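Re: [demo-tools] Drawstring bag task, where do the two hands go

Levente Erdős wrote in March:

> We tried the bag task at our end with the handheld grippers and
> the policy keeps closing on air next to the cloth. Before I ask
> my people to record more, can someone at Roltuvberg show me how
> your operators hold the bag, and say what you throw out? I would
> also like to know if you let them talk while recording.
>
> Levente

Levente, three from our room, two from a gripper and one from the head camera.

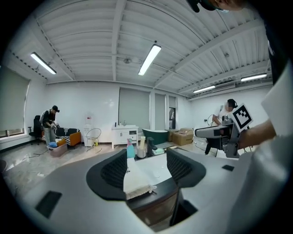
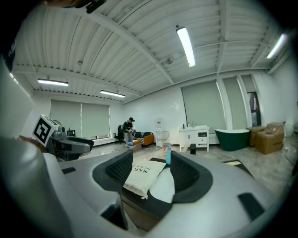
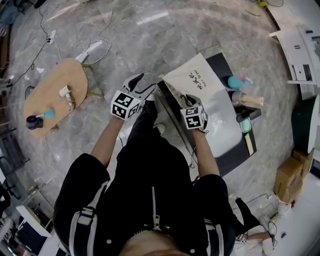
Sibel Baysal
Demonstration lead, Kestance project, Roltuvberg

On the grip first. We ask for the cloth to be well between the pads before the fingers close. Our early recordings had people pinching the last bit of hem with the tips. A person can feel that and correct for it, but the policy can't, and it learned to stop short. I suspect that is your closing on air. In the head camera picture the right gripper has the pouch by its top edge while it lies on the tray, and that is the hold we teach for lifting. The left one waits open near the edge of the tray.

The free hand matters more than I expected. If it wanders, the policy learns the wandering. Our rule is that a hand with no job stays open, close to the work, and still. Şengül Oral wrote that rule and she is strict about it when she reviews.

Keep the marker cubes facing up as far as the wrist allows. When one hand crosses over the other we lose the track for a moment, and the path between the two good stretches comes out as a straight line that no arm should follow. We cut the recording there if it happens in the approach. If it happens after release we leave it alone.

What we throw out:

Any take where the cloth slips and the operator grabs it again within the same second. A slow, clear second try is fine and we keep it, the policy needs to see recovery.

Any take where a bare hand touches the bag after the start signal.

Anything with the gripper closed before recording begins, as the opening width is then off for the whole take.

In the last batch we recorded 1111 takes and Şengül's list of reasons ran to 11 entries, but the ones above cover most of it. I can send the full list.

On talking, yes, we let them. We don't record sound. Corey Lowther asked for quiet at first and the operators got stiff and slow, so we dropped it.

Two things about the setup. We move the small items between takes so the bag isn't always in the same spot relative to them, and we leave the big furniture where it is until the batch is done. Also give people a break after four runs in a row. The grippers are not heavy but the wrists drift down when people are tired, and you can see it in the cube angle before anyone complains.

If you can share a few of your failed rollouts, put them in the Plilletti folder and I'll go through them with Şengül. I'd like to see the finger opening just before it closes, that would tell me if it is the hem problem or a calibration one.

Sibel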